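Student team bets on bedrooms for its folding project

Wed 4 September

The robotics club at Drorngate has a new answer to an old problem, and it involves a lot of crumpled clothing. Members working on Narkex, a student project to teach a robot arm to tidy a bed, are recording the chore by hand with grippers in ordinary homes.

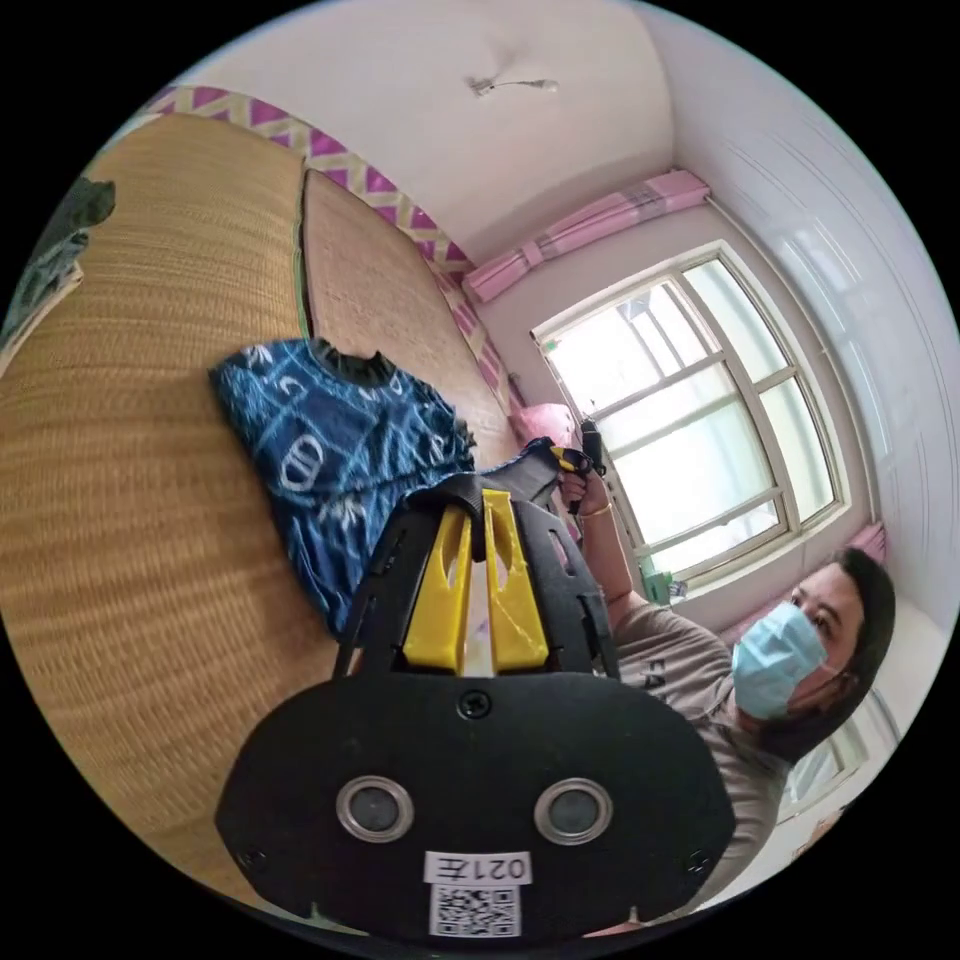
A recording session for the Narkex project, with a blue garment on the bed.

The plan sounds simple. Whether it can work by December, when the club is due to show a robot folding a shirt at Dirovbridge, is another matter. The team has 500 recordings on file, and last year's entry needed 12 minutes to fold a dish towel that came undone when it was picked up.

Mwangi Muli, the club's president, says the new approach gives the robot better examples to learn from. "We used to do everything on a lab bench with the same towel," Muli said. "Real rooms are messier."

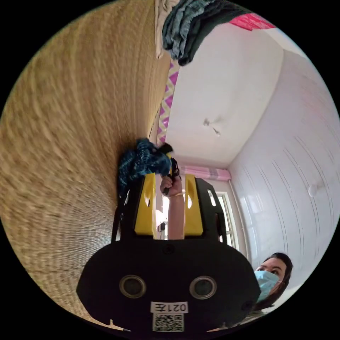 They also differ a great deal from each other, and so far the club has recorded in only 2 of them. Muli would not say how many more are planned. A club of 13 students has classes to attend, and each session takes up most of an afternoon.

Fiachra Mac Mathúna, who judges the December event, has heard big promises before. "I'd like to see it fold one shirt it hasn't met," he said. "Then I'd like to see it do it again." He added that he had asked the club for its failure rate and had not received one. 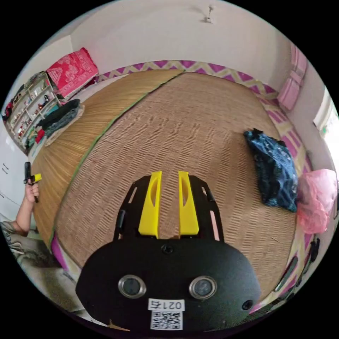
What happens next

The club will begin training on its robot arm, named Gautam, once the recordings have been checked. No date has been set for a first public test.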